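**Prikance house, contents and linens: progress report for October**
To: Henrique Mota, Gedix
From: Flynn Tamihana

Henrique, you asked for something shorter than last month's report and with fewer opinions in it. I can promise the first.

**Where the money went**

Of the 2223 you released for the second stage, 1000 went on cleaning and mending, most of it fabric. The rest is divided between the radiator man, who came twice and billed three times (I have disputed one of them), and the storage boxes from Stenden, which arrived flat and have stayed flat longer than I would like. Receipts are in the blue folder. The one for tape is missing and I'm prepared to pay for the tape myself if it comes to that.

**What's done**

- The front bedroom is sorted, labeled and closed. Please leave it closed.
- The kitchen drawers are finished apart from the one that doesn't open.
- 39 items are on the list with a description and a condition note. Last month's list was longer because the saucers were on it twice.
- The seat covers have been brushed and the loose trim stitched back on wherever there was enough trim left to stitch.

**What isn't**

The small back room is behind. It was meant to be the place where things went for a day on their way to somewhere else, and it has become the somewhere else. Shirts and sheets get put on the table to be folded, then other things get put on the table so that the folding has to wait. I have moved my own glasses out of there more than once and I seem to keep taking them back in.

The plan is to do the table first, then the chairs, then whatever turns up under the chairs. I had allowed 11 hours for the room. I've used them. I'd like to move four hours over from the attic, where progress has been quick on account of the attic being nearly empty.

**Pap**

You asked whether the Pap cleaning solution was worth the price. On the tablecloths, yes. On the curtains it did nothing I could see, and the smell stayed in the hallway for most of an afternoon. I've gone back to ordinary soap for anything that isn't badly marked, and there are two unopened bottles if Gedix wants them for another house.

**Decisions I need from you**

1. Whether the office chair counts as contents. It's a perfectly good chair and it plainly came from somewhere else. I've left it off the list until I hear.
2. Whether the smooth white ornaments go with the ceramics or get their own line. I've been writing "white, rounded" in the notes, which was fine for the first one.
3. Whether you still want the side tables measured. They are side tables.

**Next month**

Finish the back room, box the linens, and get the Stenden boxes to stand up. If the attic hours can be moved, I expect to close the upstairs by the end of the stage. If they can't, I'll close everything upstairs except one door and send you the key.

The final invoice for the mending will come separately, as the mender prefers to write her own and has firm views on mine.
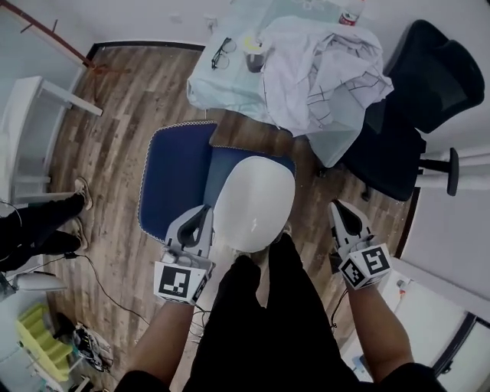
*Back room: white rounded piece on a blue seat, with the table still to be cleared.*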